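What an Open Day Should Show

I have been to enough robot demonstrations to know the usual order of events. There is coffee, then a short film with drums in it, then a machine behind a rope does one thing very well for four minutes. People clap. Then everyone is walked back to the coffee. I have written up several of these over the years, and when I go back and read those columns I can't find much in them that I learned by being in the building.

The open day at Narero in February was run differently, and I think other companies should copy it. I also think it had one serious fault, which I will get to.

Narero is a small firm. It works on two-armed robots for handling household and shop goods, and its main project at the moment is called Wernudari, a set of tasks built around putting things on shelves and taking them off again. The visit was open to anyone who signed up. There were 30 of us, mostly people who run small warehouses or stockrooms, a few students, and a woman who owns a plant nursery and asked better questions than I did.

We were let in at nine in the morning, and there was no film. Yakubu Ugwu, who runs the floor, told us where we could stand and where we could not, and said the staff had a normal day of work to get through. If we had a question we could ask whoever was nearest, and if they were busy they would say so. That was the whole introduction. It took less time than signing the visitor sheet.

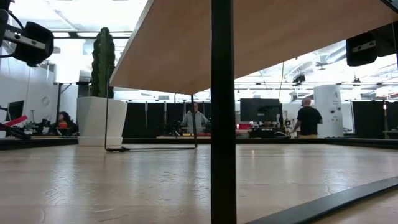
My argument is that the ordinary working day is the right thing to show people, even when it is dull. Most of us in that group had a decision to make in the next year or two about whether to spend money on this kind of equipment. A polished act tells you what a machine can do on its best morning, after a week of practice. It tells you very little about how many people stand near it, how long they spend on setup, or how much of the floor it needs. At Narero you could see that for yourself. The arms hung over a plain wooden table with a raised board on thin black legs, and behind it were desks, monitors, cables and people with their own jobs to do. A stockroom manager next to me said it looked like his back office, and he meant that as a point in its favor. He could picture the thing in a real room.

The work itself was slow. I timed nothing, but I would guess that more of the morning went to adjusting and talking than to moving. Olumide Onyeka keeps the task log, and he let us read it on his screen. The shelf task had 797 attempts recorded. Each one had a line saying what was tried and how it ended, and a fair number of those lines said only "stopped by operator." He did not scroll past them. One of the students asked what the success rate was and he gave it, then told her which attempts he would leave out if he were trying to sell her something. I have sat through a lot of sales talks and never heard that before.

I have heard the case against this kind of openness. Ezeani, a larger company with a bigger hall, runs a ticketed show twice a year, and its people will tell you that visitors who see a machine being stopped and restarted go home thinking it doesn't work. They say the public needs to be shown where things are going, and that the in-between stages only confuse people. I take that seriously. A person who has never been near one of these machines may well remember the pauses and forget the rest.

But I think it gets the audience wrong. People who stack shelves for a living know that work stops and starts. They know a shelf is never quite where the plan says it is, and that something always gets held on with tape until there is time to do it right. They don't need to be protected from that. What puts them off is buying a machine on the strength of a show and finding out afterward how much help it needs. I spoke to one man in our group who had bought an Istico picking unit 18 months earlier. It does its job, he said, but he had to move a person off another line to look after it, and no one had brought that up when he watched it run.

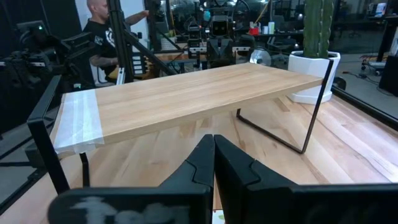

The gripper in front of the raised shelf board at Narero, with one end of the board wrapped in tape.

Now the fault. Being free to ask anything is only useful if you know what to ask. By eleven o'clock half the group had drifted to the edges and were looking at their phones. The people who knew the field stayed close and learned a lot. The people who didn't, and who might have gained the most, got very little beyond having been in the room. The nursery owner told me she spent the first hour working out which parts were being tested and which parts were furniture.

This could be fixed cheaply. A single printed page would do it: what the task is, what counts as finished, what the operator is watching for, and what the last week of attempts looked like. Put the log on a large screen facing the visitors. Have one person on the staff free for the morning, with no other job. Ugwu told me they had talked about a page like that and had run out of time, which I believe, since they were plainly short of hands.

I asked him whether he would hold another one. He said yes, probably with a smaller group, and that he would like to run it in the afternoon, when the log has more in it. He has my email address and I have asked to be on the list. In the meantime, anyone invited to a demonstration can ask to see the record of failed attempts before the coffee is served, and should be prepared to leave early if there isn't one.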